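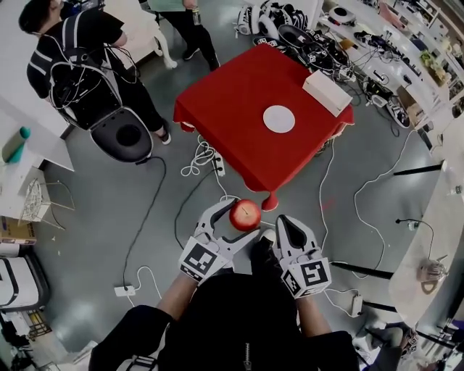 Which parts of an animated musical do adult viewers remember best after a single viewing?

The opening number and the final ten minutes, in that order. Songs placed in the middle of the film were recalled less often, and spoken scenes between songs least of all.

Project report, Media and Audience Studies
Ridwan Raju, Leonie Hagedorn, Kai Engelhardt
Supervisor: Edeltraud Sperling

1. Background

Earlier coursework in our department dealt with children as viewers of animated film. Adults who watch the same films by choice have had less attention. We wanted to know what they retain from a film they have not seen before, and whether regular viewers of the genre retain more.

2. Material

The film used was Trondholm, a feature-length student musical with nine songs, made at the Hurdale film school. It has had no public release, so prior viewing could be ruled out. Dialogue is in English throughout.

3. Method

Participants were recruited through the Gakano fan forum and a notice in the library. The film was shown on a Friday at 18:00 in the Wegener lecture theatre. Each participant then wrote down every moment they could recall, without prompts, for 20 minutes. Joscha Brinkmann and Kai Engelhardt coded the sheets separately. Where the codes differed, the item was discussed and, if still unclear, dropped.

4. Results

The sheets gave 1,430 usable items. Of these, 400 referred to the opening number and 300 to the last ten minutes. The remaining items were spread thinly over the rest of the film. Forum members wrote longer entries and quoted more lyrics, but the order of the sections was the same in both groups.

5. Limitations

Forum members knew the purpose of the study from the recruitment post. The sound level dropped during the fourth song, which may have lowered its score. Recall was tested on the same evening only. A second test in September was planned, but too few participants replied.

6. Data

The coded items and the coding guide are held by the department and can be requested from Leonie Hagedorn.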